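I expected Ayane Hayashi to open with the big picture. She opened with blocks. "Everyone wants to hear about the warehouse," she told me, "and I keep saying, come watch it with two cubes first!"

Ayane trains staff at Drikex, a packing firm with 40 people on the floor, and since February part of her job has been teaching the arm as well (they call it Mala, and yes, the name stuck right away).

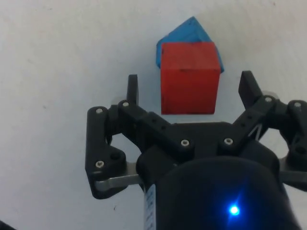
Red cube between the fingers, blue one just behind.

So what has changed for the people? "The job titles, for a start," she said, laughing. Three of her packers now spend half their shift setting up tasks and writing down what went wrong. "They used to go home with sore wrists. Now they go home annoyed at a gripper – I think that's progress."
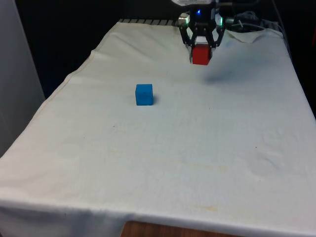 I asked if anyone was scared for their job. She took her time with that one. "Sure they were. One guy asked me on day one if he was training his replacement, and I didn't have a great answer." What helped was getting it in writing: no layoffs tied to the arm for 365 days. She'd like longer, and she's told them so.
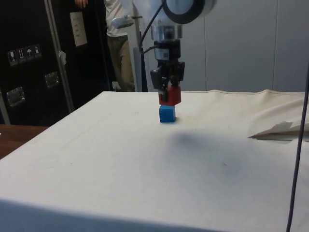

The part I loved was hearing who turned out to be good at it. The office bet on the younger crew, but her best operator has been packing for decades. "She knows what a bad grip looks like before it slips. You can't get that from a manual."

And the pay? Up a little for the operators, not for everybody else, and Ayane thinks that needs fixing before a second arm comes in.

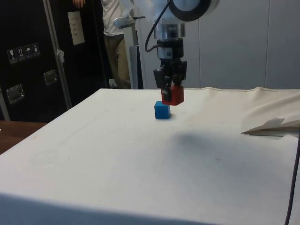

We ran 8 minutes over and she was still talking about shift patterns when I grabbed my coat. She wants the operators in the room when the next tasks get picked, and she's already asked for it twice.

Comments (3)

Tenuvis
We went through the same thing at my work. Get the promise in writing, people!

packer_jo
Half a shift writing notes sounds worse than sore wrists to me lol

Villalobos
Would love a follow-up with the operator who's been there for decades.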